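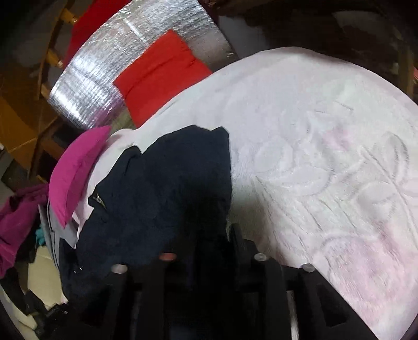 ## 4. Folding and Sorting on the Bed

This section covers laying out, folding and stacking clothes on a made bed before they go into the Zirkell drawer inserts. Read Section 3 first if the inserts are not yet assembled.

Any bed will do. A plain, flat cover is easiest to work on, but a quilted or embossed bedspread is fine. Raised stitching grips the fabric a little and keeps a garment from sliding while you fold.

### 4.1 Before you start

1. Make the bed and pull the bedspread tight from the foot end.
2. Move the pillows to a chair.
3. Turn on the ceiling light. Dark clothes are hard to judge by a bedside lamp, and navy is easily sorted as black.
4. Put the empty inserts on the floor at the foot of the bed, open side up.
5. Bring the clothes in one basket at a time.

**Note:** Clothes must be fully dry. Check waistbands, cuffs and pocket linings by hand. If any of these feel cool, hang the garment for another hour.

**Caution:** Dark cotton and fleece shed lint onto a pale bedspread, and new dark items can leave color behind. Wash new items separately before the first fold, or spread an old sheet over the bed.

### 4.2 Laying out a garment

A dark, soft garment dropped on a white cover shows its outline clearly, but very little inside that outline. Folds, sleeves and pockets all run together. Work from the edges in.

1. Lay the garment near the middle of the bed, within easy reach.
2. Find a fixed point. On most clothes this is a collar, a waistband, a zipper pull or a label. A small bit of metal catching the light is often the quickest thing to find on navy or black.
3. Hold the fixed point with one hand and draw the rest of the garment away from it with the other.
4. Open any lobes or doubled corners along the edge. A rounded edge usually means there is fabric folded under it.
5. Close zippers and snaps. Leave buttons open except the top one.
6. Smooth from the center outward with a flat hand. Do not pull on the hem.

If the garment is inside out, turn it now. Sleeves come through more easily if you reach in from the hem and take hold of the cuff.

**Note:** Check for small white specks on dark fabric. Most are lint or tissue and brush off. If a speck stays put, set the garment aside for washing.

### 4.3 Folding to insert width

The standard Zirkell insert takes a folded width of 16 cm. The wide insert takes 38 cm and is meant for sweaters, sweatshirts and anything with a thick hood.

**Tops, standard insert**

1. Lay the top face down.
2. Fold one side in toward the center line. Fold the sleeve back down along the body.
3. Repeat on the other side.
4. Check the width against the card guide supplied with the insert. Adjust the side folds if needed.
5. Fold the hem up to just below the collar.
6. Fold in half again and stand the top on its fold. If it falls over, the last fold is too loose.

**Sweaters and sweatshirts, wide insert**

1. Lay the garment face down with the hood, if any, stretched upward.
2. Fold both sleeves straight across the back.
3. Fold the hood down over the sleeves.
4. Fold the hem up to the shoulders, once only.
5. Place it flat in the insert. Do not stand it on end.

**Pants**

1. Zip and button the waistband.
2. Fold lengthwise, one leg over the other, and tuck the seat point in.
3. Fold the hem up to the waistband, then fold in thirds.

**Caution:** Do not press thick fleece down with your knee or forearm to make it fit. The inserts will bow at the sides — and a bowed insert can jam the drawer runners.

### 4.4 Sorting

Keep the stacks along the foot of the bed, one for each person or each drawer. Five stacks is the most that will fit across a double bed with room left to fold.

Put dark stacks side by side under the ceiling light and compare them before they go away. Navy, charcoal and black should be separated at this stage. Items missing a button or with a loose seam go on the chair with the pillows.

### 4.5 Loading the inserts

1. Fill each insert from the back.
2. Leave a gap wide enough for your hand. A full insert is hard to take from without pulling out the next item.
3. Lift with both hands under the base.
4. Lower the insert into the drawer and push it back until it touches the rear panel.
5. Open and close the drawer twice. If it catches, take out the top item and try again.

When the last insert is in, go over the bedspread with a lint roller or a damp cloth. On embossed covers, roll along the stitched lines first and then across them. Replace the pillows.

Care of the inserts themselves, including washing the fabric liners, is covered in Section 5.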